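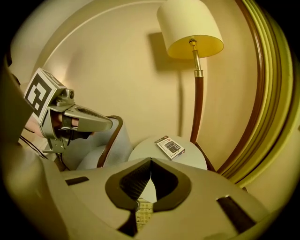

How to Find a Slow Water Leak With Your Own Meter

Posted by Wellington Rangel, Sep 6, 2025

My water bill in May said I had used 3,902 gallons in a month. I live alone. I own one houseplant, and it is a cactus.

The utility office in Villville suggested I might be taking long showers. I suggested they might like to come and time me, and the call ended politely. Then I spent a weekend finding the leak myself, with a flashlight, a pencil and a bottle of food coloring. You can do the same, and you won't need the whole weekend if you skip my mistakes.

What you need

A flashlight
A pencil and paper
Food coloring, any dark color
A big screwdriver for the meter lid
Dry toilet paper
A house with everybody out of it, or at least everybody sworn off the taps

Step 1: Find the meter

In most places with mild winters it sits in a box in the ground near the street, under a lid that says WATER. In cold places it's usually in the basement. Mine was under a lid, under a layer of dirt, under a shrub planted by a previous owner who evidently never wanted to see a number again.

Pry the lid up with the screwdriver and look before you reach in. Spiders love a meter box. So do wasps, and they're less shy about it.

Step 2: Learn what the dial is telling you

Most older meters have an odometer-style row of digits, a sweep hand and a tiny triangle or star that spins when water moves. The tiny thing is the leak indicator. Newer digital ones go to sleep and have to be woken with the flashlight, and then they flip between the total and the flow rate every few seconds. Watch for two rounds before you write anything down. I copied the wrong screen the first time and briefly believed I was supplying the whole street.

Check the units too. Some meters read in gallons and some in cubic feet. A cubic foot is about seven and a half gallons, so mixing them up will either ruin your day or make it much too nice.

Step 3: Turn everything off

Faucets, dishwasher, washing machine, sprinklers, ice maker. People forget the ice maker. If you have a water softener, make sure it isn't in the middle of its cycle.

Now go look at the leak indicator. If it's moving, water is going somewhere. If it's still, write down the full reading, wait two hours without using a drop, and read it again. A very slow leak won't turn the indicator in the time you're willing to stand there.

Step 4: Split the problem in half

Find the main shutoff for the house and close it. Go back to the meter.

Still moving: the leak is between the meter and the shutoff, likely in the buried pipe. Look for a soggy patch or a strip of grass that is doing better than it deserves. Skip to Step 7.

Stopped: the leak is past the shutoff. Open the valve again and carry on.

If the shutoff handle won't budge, don't lean on it with your full weight. An old valve can snap, and then you'll have a leak that's very easy to find.

Step 5: Accuse the toilets

It's nearly always a toilet. A worn flapper can lose 200 gallons a day and not make a sound about it.

Take the lid off the tank and put in a few drops of food coloring. Don't flush. Come back in 20 minutes and look in the bowl. Color in the bowl means the flapper is letting water by. Do every toilet, including the one in the basement that you think of as retired.

While the lid is off, look at the overflow tube in the middle. If water is trickling over the top of it, the float is set too high. Lower it until the water stops an inch or so below the rim of the tube.

A new flapper costs less than lunch. Take the old one to the store with you in a bag. I bought a Grollon "universal" flapper on the strength of the word universal, and it fit every toilet in the universe except mine.

Step 6: Everything else indoors

Wrap a piece of dry toilet paper around each supply valve and joint under the sinks and behind the toilets. It shows up damp even when your fingers can't tell. Check the hoses behind the washer. Check the discharge pipe on the water heater, too; if that one drips steadily, get it looked at by someone with a license.

Outside, screw a cap on each hose spigot or just stare at it for a minute.

Step 7: Know when to call someone

Buried pipe, anything inside a wall, anything under a slab. My neighbor Akihiko Minami dug up his own line to save money and paid $800 to have it put back, plus whatever the hydrangeas were worth to him. He doesn't discuss the hydrangeas.

When you have the repair receipt, ask your utility about a leak adjustment. Many will knock something off the bill if you can show it was fixed. Send both meter readings, before and after, with the times written next to them.

Mine was the upstairs toilet. The second flapper fit.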